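# The big white room that needed a sofa

I have wanted a big white room for most of my adult life, and I can now report that they echo. You drop a teaspoon at one end and somebody at the other end looks up.

Ours is on the Plindberg estate, up a ramp and past the tyre place, and it has a ribbed ceiling, shiny tiles and the sort of strip lights that make everyone look as if they've had bad news. We took it on in December (never view a building in December, you'll be so pleased to get indoors that you'll sign anything) and for the first few weeks the only soft thing in there was my coat.

So, the sofa! It's orange. I went to Afolabi, the second-hand warehouse behind the station, for something sensible in oatmeal, and came back having spent £528 on a thing the colour of marmalade. I regretted it all the way home in the van. Then we pushed it up against the white wall, put a stripy grey and white cushion on it, and I stopped regretting it at once. A room that pale can take a lot of colour, far more than you'd dare use at home.

The blinds were the dull purchase, 10 weeks on order from Hundis, plain grey rollers, and they've made more difference than anything else. Drop them nearly to the sill and you still get a strip of green along the bottom, which I find very cheering at four in the afternoon.
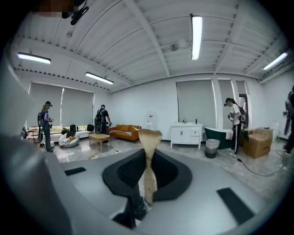
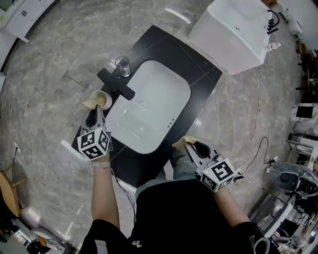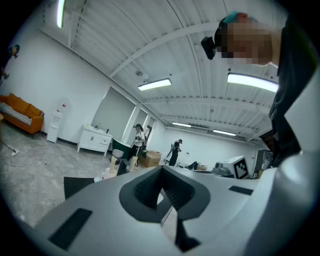 I should say a word for the washroom, because it had its own budget (£743, all gone) and its own arguments. I wanted a black counter and everybody else wanted white. Black shows every drip and every fleck of toothpaste, they said, and they were right, but with a white basin sunk into it and a matt black tap it looks so smart that I've been forgiven. The floor is grey and white marble pattern, and that hides everything, bless it.

The little round wooden stool was a last-minute thing from Rullus. I meant it for the sofa end, for putting your tea on. It has wandered into the washroom and I've given up bringing it back, as it's the perfect height for a bag or a clean towel.

Cups are still a problem. People carry them off from the water cooler and they end up by the basin, on the cabinet, anywhere flat. Paper napkins do the same. I've bought a lidded bin for each end of the room and I'm thinking about a small shelf by the tap, if I can find one in black.

Next on the list is a rug, a really enormous one, to deal with the teaspoons. The quote I've had is £1000, so we may be echoing for a while yet.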